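From: Ainhoa Campos
To: Home Desks and Small Rooms list
Subject: Re: [smallrooms] White desk – regrets?

Hello all, and hello Karim especially,

I meant to answer this on Saturday and then my sister came by with the kids and a cake, so you are getting it a few days later, with my apologies and at greater length than you probably wanted.

Karim Nseir wrote:

> I'm finally replacing the old door-on-trestles in the spare room
> and my wife has fallen for a white desk, the Pridier one with the
> cable hole on the right. My worry is that everything shows on
> white. Every coffee ring, every pencil mark. Has anybody on the
> list lived with one for more than a few months? Also, does it
> look like a dentist's office? The walls in there are white too
> and I'm not allowed to paint them until the spring.
>
> Second question, if you have the patience: where do you all put
> the things that are not work but that you want near you? I have
> a plant, a lamp, and too many books.
>
> Karim

I have had a white desk for 2 years now, against a white wall, so I think I'm your person. Mine is from Barroso (the shop, not the catalog, they had one on the floor with a nick in the back edge and took something off the price), and yes, you will see the coffee rings. But you see them right away, and a damp cloth takes them off right away, and I have come to like that. On my old dark desk I would find a sticky patch with my elbow a week later. Pencil is fine too, it comes up with an ordinary eraser. The one thing I'd keep away from it is a red pen without its cap. I have a faint pink dot to show for that and I have tried everything, including toothpaste, which Lucia on this list swore by. (Lucia, I love you, but no.)

As for the dentist's office, that comes down to your second question, so let me take them together. When the desk first came I kept it completely bare and it did feel cold. Then I brought in something green, and something with a flower on it, and a book I liked the look of, and the whole room relaxed.
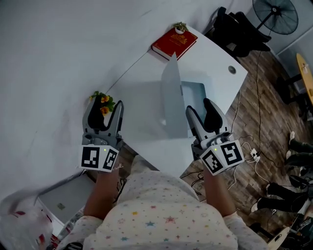
What I would say is go slowly. Put out one plant and live with it for a week before you bring in the next. I got carried away last November and had a whole row of little pots from Luvness, and there was no place left to set down a cup. These days it's a succulent at the far edge and a flowering plant at the front corner on the left, and the middle stays free for the laptop. The succulent is in a small white pot and sits on top of a big red hardcover with gold on the cover. I found that the extra bit of height helps, it doesn't disappear behind the laptop lid. And the red does so much for all that white! If you have too many books, pick the handsomest one and give it that job, and put the others on a shelf where they belong. Do be careful when you water, though. I carry mine to the kitchen sink and let it drain properly before it goes back on the book.

The flowering one is yellow-orange and it's the first thing I look at in the morning. It needs more fussing than the succulent does, and I turn it every few days so it doesn't lean. I can't tell you its name, I bought it at the supermarket and threw away the tag.

A few smaller things while I'm at it. Do get the cable hole. Mine is a round gray one toward the right side and I'm right-handed, and I thought it would be in my way, but my hand never goes there. A white drawer cabinet underneath is well worth it too, for all the things that aren't handsome. I'd put a label on the front or you will be opening it to look for stamps until the end of time. And I have a black chair, which my mother said would be too severe. It's fine. It usually has a jacket on it anyway, and against a brown wood-look floor it looks quite friendly.

On price, since you didn't ask but I would have: the Savura desk my neighbor bought was 109, and it's a perfectly good desk for a laptop, though it wobbles if you lean on it to stand up. There was a very beautiful one in the same shop for 898, and I walked around it twice and went home.

So no regrets here – apart from the pink dot. Tell your wife she has good taste, and please write again when the desk is up, I'd love to know where the lamp ends up. I never did find a good place for mine.

Warmly,
Ainhoa

P.S. To whoever asked last month about felt pads for chair legs: the self-stick ones that come 24 to a sheet. Wipe the legs first and let them dry or the pads will slide off.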